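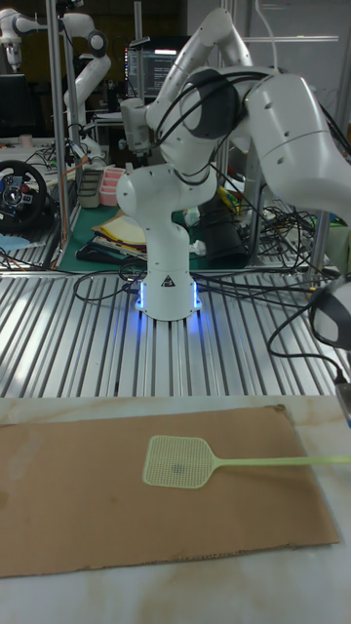
3.2 Light levels and glare at the bench

Glare complaints were recorded at two sites, Stirkwood and Tesach, over the same working weeks in April. Horizontal illuminance was measured at bench height on a grid covering each room, with the blinds fully raised and then fully lowered. Staff filled in a short form at the end of each shift, giving the time of any discomfort and the direction they were facing. 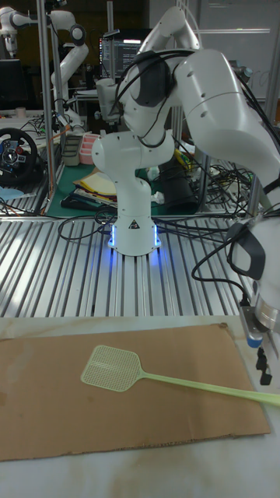
At Tesach, where the benches run parallel to the windows, most complaints fell in the last 2 hours of the afternoon shift. Lowering the blinds removed direct sun but left the far side of the room below the level staff had asked for, and the ceiling lights were then switched on in every case. Stirkwood has north-facing windows and showed no clear pattern by time of day.

Figure 3. Bench metal under room lighting. Bare aluminium was treated as a separate surface class from painted and laminated tops.

Reflected glare was scored by one observer (D. Pärn) from a seated position, with the eye around 30 cm above the bench edge. Scores for ridged or slotted metal varied more with viewing angle than those for flat tops. The Oravec scale was used without change. Its lowest two steps were merged before analysis, as too few readings fell in either of them.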